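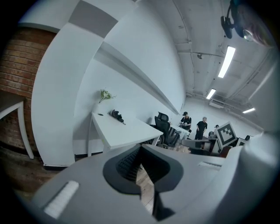
VILSTEAD, September

The town library in Vilstead will keep its evening hours through the winter, after 727 residents signed a petition against the plan to close the building at five in the afternoon.

The decision was made at the council meeting on the budget, which went on until after ten in the evening. The council had proposed the shorter hours in spring, together with a cut in the money for new books. The cut for books remains. The evening hours, on two evenings of the week, are saved until the end of March, and then the matter will be discussed again.

Na-rae Chae, who started the petition, told this newspaper that she was surprised by how quickly the signatures came in. She works at the garden centre on the Hovgate road and finishes at half past five, so for her the evenings are the only time when she can use the library with her children.

"Many people in our street are in the same situation," she said. "They are not against saving money. They asked only that the doors are open when they are free to come."

The petition lay at the bakery, at the dentist and in both schools. Most of the names came from the new housing area in the north of the town, where the bus service to Hovgate was reduced last year. The library in Hovgate is larger and open every evening, but without a car the way home is now difficult after seven.

Council member Dong-geon Yang, who is responsible for the budget, voted against the change. He said in the meeting that the evening hours are expensive in the cold months, when the old heating must run longer, and that in January there were evenings with very few visitors. He asked the library to write down the number of visitors for each hour during the winter, so that the next discussion can be held with better information. This was accepted by all parties.

The money for the evenings will be taken from the sum that was planned for new paving at the market place. That work is moved to next year. The shop owners at the market were informed before the meeting, and one of them, Woo-jin Hyun, spoke during the public part. He said he can live with the old stones for one more year, but he would like the two deepest holes in front of the fish stall to be filled before the frost. The council promised an answer by letter.

For the library itself not everything is clear yet. Head librarian Kyu-ri Hwang explained that one colleague has already changed to a post in Neditz, because she expected the evening shifts to disappear. The post must now be advertised again, and until somebody is found, the desk will be closed for the last hour of the evening. Visitors can borrow and return books at the machine by the entrance, but reserved books and loans from other libraries must be collected before seven.

The reading group for adults will move back to its old time at half past six. The homework help, which was already moved to the afternoon in the summer, stays there, as the students who give it have lessons in the evening.

Ms Hwang also asks readers to look in their shelves at home. A large number of children's books were borrowed before the summer holidays and have not come back. There is no fine for books which are returned before the end of September.

The new timetable hangs at the library entrance and in the town hall. Questions about the homework help can be sent to Gyu-bin Ha at the library office, who also takes the names of new members for the reading group.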